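Fault Analysis of a Simulated Bowl-Placing Task

Final project report, robotics laboratory course
Prepared by Suryani Osman, project group Mandagi

1. Purpose

The group was assigned to train and test a control policy for a two-finger gripper in simulation. The task was to pick up a bowl and set it down on a flat surface. This report covers a fault found during the evaluation stage in June, its cause, and the changes made before the policy was submitted. Training results are given in the separate progress report.

2. Summary of the fault

The evaluation set contained 2000 episodes. In 40 of them, the controller reported a completed grasp although the fingers had not closed on the bowl. The arm then carried out the rest of its program with an open gripper. In two episodes the fingers struck the bowl on the next approach at full travel speed. On a physical arm, contact of this kind could damage the gripper or injure a person standing nearby. The group therefore treated the matter as a safety fault and stopped all further runs until it was understood.

3. Method

The failed episodes were replayed one step at a time in Forkell, the simulator used for the course. For each step the group recorded the commanded finger position, the measured finger position, the contact force, and the view from the wrist. The bowl model was the carved one from the Dristitau object set, chosen for its curved underside, on which a grasp is easily lost. 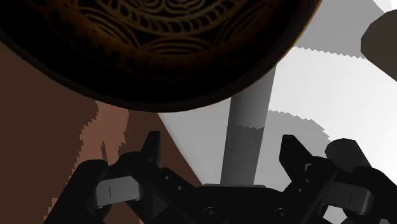
The logs showed that the contact signal rose before the fingers had begun to move. The grasp check, written by the group, accepted any contact force above a fixed limit. It did not ask which part of the gripper had been touched, and it did not compare the finger positions with the width expected for the rim.

4. Cause

The cause was an error in the group's own code. Contact forces on the palm and on the fingertips were added together before the check was made. A light touch on the palm was enough to pass it. The fault was not noticed in earlier tests, which used a small block that did not reach the palm.

5. Corrective action

The grasp check now reads each fingertip separately and requires force on both. It also requires the measured opening to agree with the object. If either condition fails, the arm stops and holds its position. A speed limit was added to the final part of the approach, and the change was entered in Flunov, the laboratory's fault register.

The full evaluation set was run again with the new check. No false grasp reports were recorded. Several episodes ended in a stop, and these were counted as failures of the task.

6. Remaining work

The force limit was set by hand and has been tested with one bowl only. The group recommends that the policy not be transferred to the laboratory arm until the check has been repeated with bowls of other sizes.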